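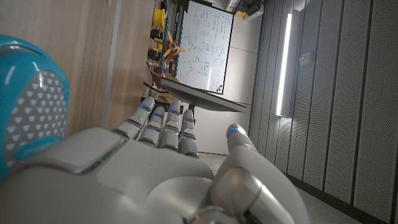
Wall speaker inspection, Arruda listening room
Checked by: Iddrisu Nutsugah
Period: February

1. Brackets. All 8 screws tight. OK.
Comment: The left rear bracket could turn a little by hand. I tightened it and marked the position with pencil. Please look again at the next check.

2. Safety cord on each satellite. OK, one remark.
Comment: The cord on the center speaker is too long. If the bracket fails, the speaker will fall 26 cm before the cord holds it. Shorten it.

3. Speaker cable. NOT OK.
Comment: Behind the Mutis subwoofer the cable goes under the foot and the jacket is pressed flat. No copper is visible, but I do not like it. Replace this piece.
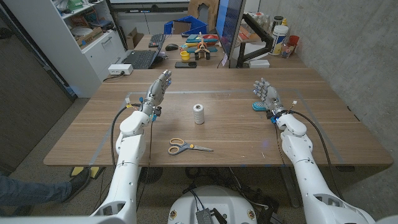 The new piece must be the same thickness as the old one — please do not join two thin ones with tape.

4. Amplifier ventilation. NOT OK.
Comment: Magazines were on top of the Restiteck amplifier. I removed them. The free space above must stay free also when guests come.

5. Power strip. OK.
Comment: Only 3 plugs in use, no brown marks, switch works.

6. Test at normal listening level. OK.
Comment: Small rattle from the right front satellite in low notes. The grille was not pushed in fully. After pushing, no rattle. 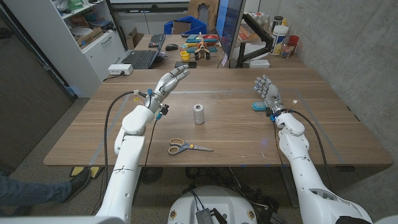
Yaw Appiah: I would not mark point 6 as OK yet. The same satellite made this noise when it was still in the Urach room, and there the grille was fine. Please play it again with the grille off.

Reply, I.N.: Agreed. Point 6 is changed to OPEN until this is done.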